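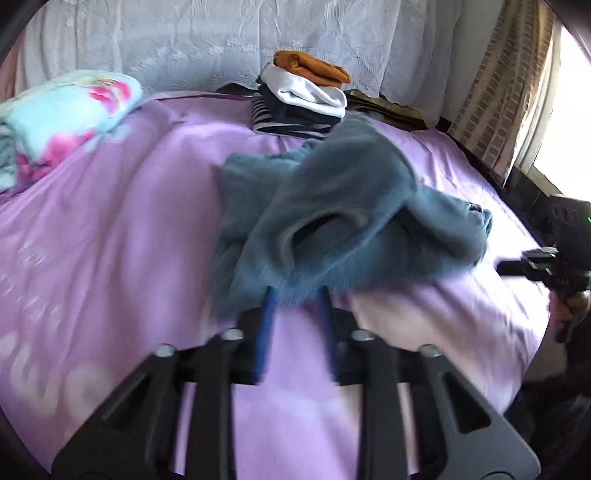
Fleece pilling after a few washes -- can I fix it?
Posted by Muthoni Gachanja in Laundry and Clothing Care

I have two fleece pullovers from Bristine, bought last November. Both have gone rough on the outside and are covered in little balls, worst under the arms. I wash them warm with towels and jeans and dry them on medium. Is there a way to get the soft feel back, or are they done?

Rattana Ratanaporn
The towels and jeans are most of your problem. Rough cotton rubs on the fleece the whole cycle. Turn the pullovers inside out and wash them on cold with other light synthetics, on gentle. Skip fabric softener, it coats the fibers and they mat down. Hang them to dry, or use no heat.
For the balls you already have, lay the pullover flat on a bed or table and go over it with a battery fabric shaver. Keep the cloth smooth and don't press, or you can cut a hole. Then brush it one way with a soft pet brush. It won't feel new but mine came out a lot better.

Boonsong Chareonsuk
cheap fleece pills, buy better fleece

Manee Chuensuk
Agree with Rattana on the cold wash. I would add half a cup of white vinegar to the rinse if you used softener before. It took two washes on mine -- the smell goes away when it dries. Don't iron it, it melts.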